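Podinis Community Kitchens Help Forum
Dishwashing and Sanitation

Plates falling over in peg racks

Posted by Kiran Dubey, September 2025

Our parish hall kitchen has recently taken delivery of a commercial dishwasher and 12 square racks. The hall was previously equipped with a domestic machine, and those on the kitchen rota are unfamiliar with the new arrangement. Dinner plates placed in the peg racks lean on one another and come out with food remaining on the overlapping parts. Please advise on the correct method of loading, and on whether cups and bowls may be washed in the same racks.

3 replies

Wilma Buchanan
Member, Rana branch

Plates should stand between the rows of pegs, all facing the same direction, with the eating surface toward the front of the rack. One plate is placed in each gap. Where plates are deep or have a wide rim, every second gap should be left open. Leaning is most often the result of two plates sharing a gap, or of a plate set diagonally across two rows.

Scrape all items before loading. A short spray over the sink is sufficient, and soaking is required only for dried egg or starch.

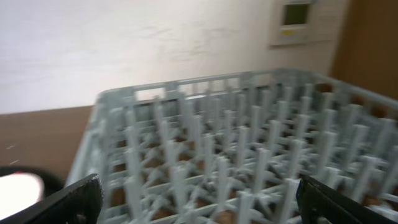

Light gray peg rack with open-grid base and low slatted sides.

Racks of this pattern are suitable for plates, trays and shallow bowls. Bowls should be tilted forward against the pegs so that water does not collect in them. Cups and glasses should not be washed in a peg rack. They are held poorly and are liable to chip, and a flat-bottomed or compartment rack is to be used for them. Our branch keeps 2 racks of the flat type for this purpose and has found that number adequate for 16 place settings.

Aqeel Janjua

We just put everything in and run it twice. Works fine for us.

Razia Virk
Forum moderator

Members are asked not to rely on a second cycle as a substitute for correct loading. It doubles the use of water and detergent, and surfaces that are covered in the first cycle remain covered in the second.

I would add one point to the reply from Wilma Buchanan. Please inspect the pegs when the racks are emptied. A bent or broken peg will cause the plates beside it to lean, and the rack should be set aside until it has been replaced. Flatware is to be washed separately, in a flatware basket or a flat rack, and never scattered among the pegs.

This thread will remain open until October.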